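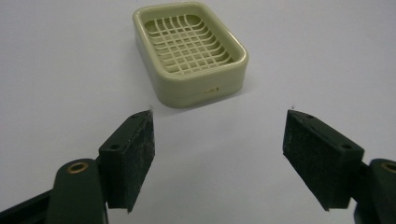 Le coffret Ostholm contient-il la version longue du troisième film ?
La version longue figure sur le disque 8, avec le montage sorti en salles sur le disque précédent.

Accueil > Films et séries > Coffrets > Ostholm
Mis à jour le 6/28/22
Temps de lecture : 3 min

Le coffret réunit la saga de science-fiction Ostholm, restaurée par le laboratoire Stevar. Les suppléments comprennent plus de 200 minutes d'entretiens et un commentaire audio de la réalisatrice, Halina Witkowska, enregistré pour cette édition.

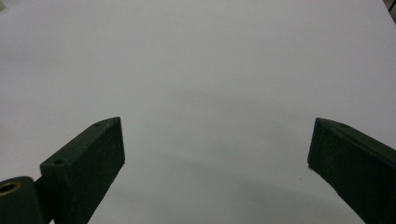

Le commentaire est en polonais — sous-titres français et anglais. La version française d'origine est conservée sur les trois films. Les scènes ajoutées, jamais doublées, passent en version originale sous-titrée.

Éditeur : Erkari
Livret : 17 pages, texte de P. Olszewski
Zone : B
Expédition : à partir de juillet

Les disques ne sont pas vendus séparément.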